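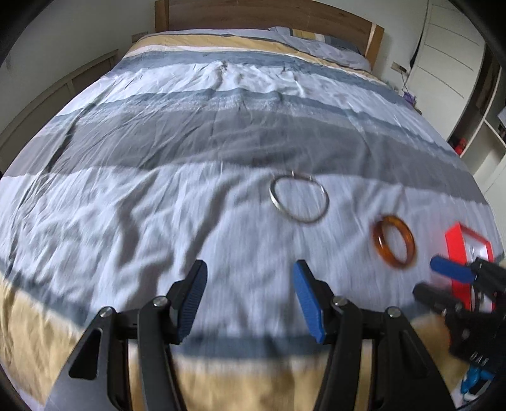

Session 6: Hand-Held Grippers, Home Work Session

Course: Building Simple Robots at Home and in the Shop
Handout prepared by Nerea Nieto. Revised Jun 19, 2018

What this session covers

Last session we finished the linkage and got both fingers to close evenly. This session is about using the tool on real household items, on a real household surface, and writing down what needs to change before the next build. You need a finished pair of hand-held grippers, one for each hand, with cameras mounted and pads glued. If your pads went on less than a day ago, wait.

Terms

Linkage: the set of bars that turns your squeeze into finger motion.
Pivot: a screw that two bars turn around. A pivot screw should hold the bars together without clamping them.
Pad: the rubber piece on the inner face of a finger. We use a textured pad.
Gap: the distance between the pads with the trigger released.
Demonstration: one full recording of one task, from start position to finish position.

Before you record

1. Check every pivot. Open and close the fingers ten times with nothing between them. If one side lags, back off its screw an eighth of a turn and try again. Put thread lock on the screw once you are happy with it.

2. Check the pads. Press along the whole edge with your thumb. A lifted corner will catch on cloth.

3. Check the camera. The finger tips should sit in the lower center of the view with the pads angled toward each other. If the picture shows mostly your wrist or mostly the ceiling, the bracket is on backward. (Three people did this in May.)

4. Tie down the cable. Leave enough slack to turn your wrist all the way over.

5. Clear your card. Mỹ Cù lost half of her first set to a full card and had to redo it.

Working on a soft surface

Most of the class has been testing on a table. A bed is harder and you should try it. A duvet gives under the fingers, so you can push the tips below the object and come up under it, but it also bunches up and gets picked up along with whatever you are after. Don't smooth it out. Wrinkles are part of the task.

Bangles make a good first set. In the photo at the top there are two on the duvet, a thin silver one and a thicker amber-brown one, with an open red box at the edge of the bed. The two ask for different things from the gripper:

Thin metal ring. It lies flat and leaves almost no height to grab. Bring one finger down inside the ring and the other outside it, then close across the band. Closing on the full width of the ring only works if your gap is wide enough, and on the Astar linkage it usually isn't.

Thick ring. It can be taken across the band from above. Close slowly. Rounded bands tend to roll out of the pads if the fingers are not level.

The task for this session is to pick up one bangle and place it in an open box. Use both grippers if you like: one to steady the box and one to carry. Keep the steadying hand still during placement. Blur from a moving hand is fine on the approach, but the moment of release should be sharp.

Notes on pads

We compared two pad sheets in the shop, one from Zadetti and one from Dong. The Zadetti sheet is softer and holds thin metal better. It also picks up lint, so wipe it with a damp cloth between sets when working on bedding. The Dong sheet is easier to cut cleanly and will do for boxes and anything with flat sides. Either one is acceptable for the final project. Write down which you used.

Notes on light

Translucent objects change a lot with the light. If you record a set in the morning and come back to it in the evening, start a new set and label it. Mixing the two makes your log hard to read later. Lock the exposure if your camera lets you. White bedding will otherwise pull everything else dark.

Results from the last group

Mārtiņš Urbonaitė and Yee-man Tang pooled their logs from the previous run of this course. Between them they recorded 543 demonstrations of ring and box tasks. Of these, 226 were on bedding and the rest were on hard surfaces. They threw out 17 of the bedding recordings, mostly for fabric caught in the fingers at release. Four more were kept but marked as doubtful. Their advice is to open the fingers fully inside the box and lift straight up before turning the wrist.

Common faults

Fingers cross at the tips: one bar is in upside down. Compare both sides against the drawing from Session 4.

Fingers close but the grip is weak: the trigger spring is too stiff for the arm length. Move the spring to the inner hole.

Clicking at one pivot: the hole has gone oval. Reprint the bar. Filling it with glue lasts a day at most.

Tool feels heavy in front: slide the camera bracket back one slot.

To hand in

Your log sheet, with the object, surface, pad and light for each set.
One short recording you think is good and one that failed.
A paragraph on the part of your gripper you would change first, and how.

Send files to Chunhua Feng. Spare screws and Adton bar stock are in the second drawer under the drill press; sign for what you take.

Reading for next time: the pages on calibration, up to the section on wrist cameras.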